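Limov Wall-Mounted Utility Shelving - Marsden Series

Home > Storage > Shelving > Wall-Mounted > Marsden Series

In stock. Ships from our Grelcombe warehouse. Orders placed before 2 p.m. go out the same working day.

Overview

The Marsden series is a steel shelving system for garages, laundry rooms, stockrooms and workshops. Shelves hang on brackets that hook into vertical uprights, and the uprights are screwed to the wall. You can move a shelf up or down without tools once the uprights are in place. Take the weight off first.

The series replaces the older Limov rail shelving. Brackets from the older range do not fit Marsden uprights. The slots are closer together and the hooks are a different shape. If you have the older rails and want to add to them, contact us before you order. We still hold a small number of the old brackets.

What is in the box

Each starter kit includes 2 uprights, brackets for the shelves supplied, steel shelves, end caps for the uprights and a set of wood screws for fixing into studs. Wall anchors are not included, as the right type depends on your wall. Add-on kits come with one upright and share the upright of the kit next to them.

Shelves are folded from a single sheet with a turned-down front edge. The edge is hemmed, so there is no raw metal where your hands go. The back edge has a low lip to stop small items from dropping down behind the shelf.

Finish

All parts are powder coated. The standard color is light gray. White and black are made to order and cannot be returned unless faulty. The coating stands up to household cleaners and most garage fluids, but brake fluid will lift it if left to sit. Wipe it off right away.

The finish is meant for indoor use. It will cope with an unheated garage. We do not recommend it for open carports, pool rooms or anywhere with salt air. For those places look at the Jakunau stainless range, which uses the same slot spacing and will take Marsden brackets.

Choosing a depth

Marsden shelves come in three depths. The shallow shelf suits spray cans, jars and small parts bins. The medium shelf is the one most people buy and takes a standard banker's box turned sideways. The deep shelf is for totes and coolers and has to be used with the heavy bracket, which is sold with it.

Do not mix a deep shelf with a light bracket, even for light loads. The shelf will hang from the bracket, but the front third is left without support and will dip.

Fitting

Uprights must be fixed to studs or to solid masonry. Hollow wall anchors are not suitable for this product at any load.

Find the first stud and mark the height of the top screw. Fix the first upright with the top screw only and let it hang, then check it with a level before you drill the rest. Carry the line across to the next stud and set the second upright the same way. If the two are not level with each other the shelves will rock, and no amount of adjusting the brackets will cure it. Our steel shelves are sized for studs at 16-inch centers, with wider shelves spanning two bays.

Once both uprights are tight, hook in the brackets and tap them down with a rubber mallet. Lay the shelf on top and push it back until the clips engage. You should hear them click. If you do not, pull the shelf forward and try again.

Loading

Put heavy items on the lowest shelf and keep them close to the wall. Spread the load across the width. The rating on the label is for an evenly spread load and does not apply to one heavy object in the center.
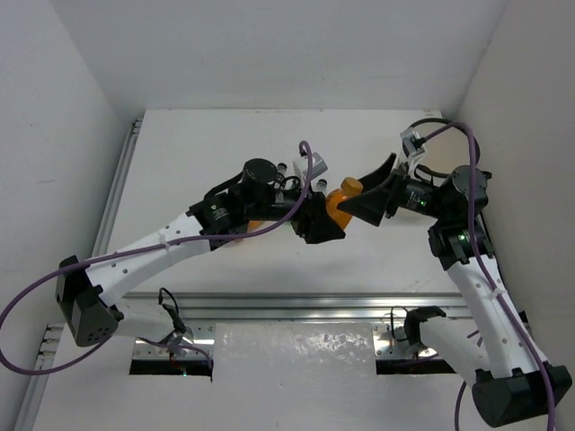
Check the screws again after the first month and then once a year. Wood studs can shrink a little in a dry house, and a quarter turn is usually all that is needed.

Spare parts

Clips, end caps and brackets are sold separately. We keep more than 3,000 brackets on the shelf at Grelcombe, so there is rarely a wait. Clips come in bags of 28. Please have the code from the back of your upright ready when you order - it is stamped near the bottom slot.

Delivery and returns

Starter kits ship in 2 cartons, one for the uprights and one for everything else. They sometimes arrive on different days. Long uprights go by freight and the carrier will call to arrange a time.

Unused standard color kits can be sent back in the original packaging. Return postage is at your cost unless the item is damaged or we sent the wrong one. Report transit damage as soon as you can, and keep the carton until we have replied.

Related products

Jakunau stainless uprights
Limov heavy bracket, pair
Marsden shelf liner, cut to length
Marsden hanging rail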